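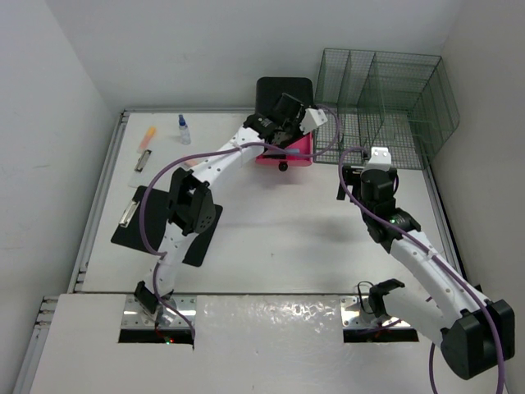

Sketitar Voter Guide Project
Progress report to the Donano Fund
February
By the project editor

You asked for a plain account of where the money has gone since the last report, so I will begin with the part that went badly. The candidate questionnaire was meant to be finished before the holidays. It went out to 63 people running for county, school board and water district seats, and the replies came in at the speed of a zoning appeal. Several candidates answered every question with the same paragraph about family. One returned the form blank, signed.

We have since shortened the questionnaire to a single page and put a word limit on each answer. Replies improved almost at once. The water district candidates, who have never been asked anything by anyone, are now our most prolific writers, and we are trimming them with care.

Printed guide

The first draft of the printed guide is laid out and has been read by two outside proofreaders. They disagree about commas but agree that the school board section is too long. Ansari, our printer, has quoted for 800 copies, up from the 300 we ran for the last primary, which were gone from the Nidar library branch before early voting opened. The quote is within the budget line you approved. It does not include folding, a word I will be reading for in every quote from now on.

The precinct map took longer than planned. The county moved a boundary on the east side in January and posted the change as a scanned fax. We have redrawn that page and asked the clerk's office to check it. No answer yet.

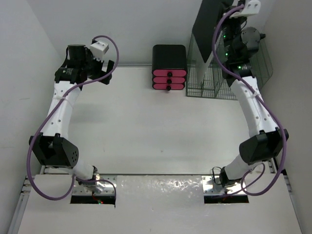 Website

The lookup page works: a voter types in an address and gets the races on that ballot. It still has trouble with apartment numbers and with anyone living on a road the county spells in more than one way. A fix is in testing — it handles the apartments and is thinking about the roads.

Spending

We are on budget for printing and web hosting, and under on travel, mostly due to candidates preferring the phone. We are over on postage. Mailing reminders to people who want to be elected was not something I had thought to plan for. I would like to move part of the travel money across to cover it, and need your written approval to do that.

Next steps

Final candidate answers are due at 5 p.m. on the last day of the month. Late ones will be listed as "did not respond," and I expect to hear about it. Page proofs go to Ansari after that, and you will get a copy before anything is printed.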